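Tredine Recalls Tonneau Cover Clamps

Truck accessory maker Tredine is replacing the clamps on its Nalline soft roll-up tonneau covers after owners reported that the front edge could work loose at highway speed. The free replacement program opens Wednesday and applies to covers sold for short-bed and standard-bed pickups.

The company said it had received six reports of a cover lifting at the end nearest the cab. In two of those cases the cover tore along the seam and had to be thrown out. No injuries or crashes were reported.

The trouble is with the cast clamps that hold the side rails to the bed wall. According to Tredine, one supplier's parts were made with threads cut too shallow, so the bolt can feel tight when it is installed and then back out over time. Hard folding covers from the same product line use a different clamp and are not included.

"If the rail moves when you push on it with your hand, roll the cover up and strap it down until the new parts come," said Leszek Kaczmarczyk, product manager at Tredine. He said owners should not try to fix the problem by overtightening the bolts, which can strip the clamp completely.

Each kit has four clamps with new bolts and a strip of rubber seal. Most people should be able to fit them at home in about 2 hours with a socket wrench. Owners who would sooner not do the work can take the truck to a participating shop, and Tredine will pay for the labor.

Mylene Samonte, who manages the Nseir Truck Outfitters store in Numholm, said her shop had already called customers who bought the cover there. She expects to have kits on the shelf by the end of the week.

"We sold a fair number of these in August," Samonte said. "People can come in without an appointment, but mornings are better."
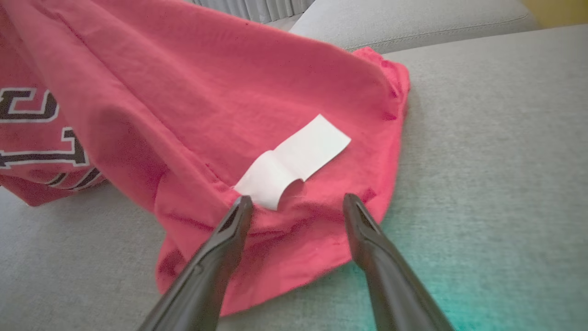 How to check your cover

Look for the part label on the underside of the driver's side rail. Affected covers have a part number ending in 6. Owners who can't read the label can bring the cover or a sales receipt to any dealer that carries the line.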